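Skenberg Open Day

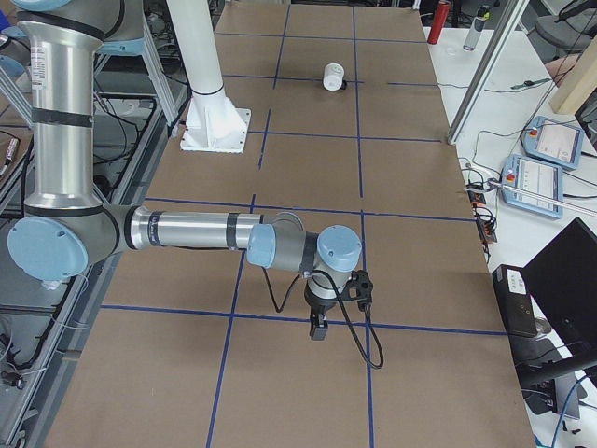 The Skenberg Open Day is a public demonstration of robot arms held each November at the Skenberg workshop in Olard. It began as a way of showing local employers what the workshop did all year, and it has since become a fixture of the town's late fall calendar, which is not a crowded one. Visitors are admitted in groups and led past the main work table, where two arms share a surface of brown cardboard marked off in a grid with dark blue tape. The grid is the part of the day that people remember. Several of the lines bend or slant, and regular visitors have been known to bring this up. The workshop's printed guide refers to the surface as "the field" and leaves the matter there.

Background

Skenberg was set up as a training and testing workshop by two firms, Sawatzky and Aston. Sawatzky made packing equipment and wanted a place to try out new handling jobs without stopping its own lines. Aston ran short courses for machine operators and wanted something for them to operate. The two firms agreed on a building within one meeting and on a name after nine.

The first open day was planned for a single afternoon. Invitations went to 50 local businesses, and the organizers laid out coffee on that basis. The local paper then printed the notice in its family events column, between a pumpkin weigh-in and a used book sale, and 152 people came. Few of them owned a business. Many of them had brought children, and the talk on cycle times was shortened while it was being given.

The event has been open to the public ever since. The record attendance is 542, reached in a year when the Olard ice rink was closed for repairs. Skenberg's annual report credits "growing interest in automation" and does not mention the rink.

Format

Doors open at ten in the morning. Each group is given a safety talk, a paper badge, and a map of the building, the last of these being more generous than the building requires. Tours last 43 minutes, a length chosen after the first year, when hour-long tours ran into one another at the stairs and had to be sorted out by shoe covers.

The usual order is as follows:

Welcome and safety talk
The main table
Teach pendant session
The old packing line (not running)
Questions
Coffee

The old packing line was donated by Sawatzky and is described in the guide as "a landmark in carton closing." It has never been switched on during an open day. Attempts to drop it from the tour have been made twice, and on both occasions Sawatzky offered to donate a second one.

The main table demonstration

The central demonstration is a pick-and-place task. An arm is sent to a small object on the table, closes its gripper on it, and sets it down in another cell of the grid. The guide calls this "the fundamental act of industrial handling." Children tend to call it the claw game, and the staff gave up correcting them some years ago.

The task is run slowly for visitors. At its normal working pace the demonstration was over before the back row had settled, and early feedback cards asked when it was going to begin. The slower version was tried the following year and drew applause, along with several cards asking whether the robot was tired.

A crowd favorite is the deliberate miss, in which the target is moved a short distance after the arm has been given its position. The arm goes to the original spot and picks up nothing with complete confidence. This was added to show that an arm without a camera or other sensing only knows what it has been told. It gets a bigger laugh than anything else on the program – including the jokes, which are supplied by Aston.

Teach pendant session

A teach pendant is the handheld panel used to move an arm and record positions for it to return to. At Skenberg, visitors over twelve may take a turn with one under supervision, at reduced speed, with a member of staff standing close enough to be called hovering.

The first thing shown is the red emergency-stop button. In the early years it was introduced with the words "only press this if you have to," and the arms spent much of the morning stopped. The wording was later changed so that each visitor is asked to press it once at the start, and unplanned stops fell sharply.

Visitors are then invited to move the arm to a chosen cell and save the position. Most find that the arm moves in a direction they had not expected, usually because the pendant is set to turn a single joint when they wanted the gripper to travel in a straight line. Switching between the two modes is explained before the session, during it, and on a laminated card. The card is a popular souvenir and has to be reprinted every year.

Reception

Local coverage has been kind and somewhat repetitive. The Olard paper has used the headline "Rise of the Robots" on four occasions, once above a story chiefly concerned with parking. Schools in the area rate the visit highly, with teachers praising the hands-on session and pupils praising the cookies.

Criticism has centered on the question period, which was long reserved for technical matters. Visitors wished instead to know whether the arms would take their jobs, and the standard reply – a twelve-slide presentation on changing skill needs – was not widely felt to settle it. The slides have been replaced by a conversation with working operators from Sawatzky, who answer that some jobs went, some changed, and the arms still need somebody to come out when they stop at three in the morning. This part of the visit now regularly overruns.

Related events

Aston holds a smaller spring evening at the same site for people considering its operator course. It uses the same table and a shorter version of the tour, leaving out the deliberate miss, which was thought to send the wrong message to applicants. The old packing line is included.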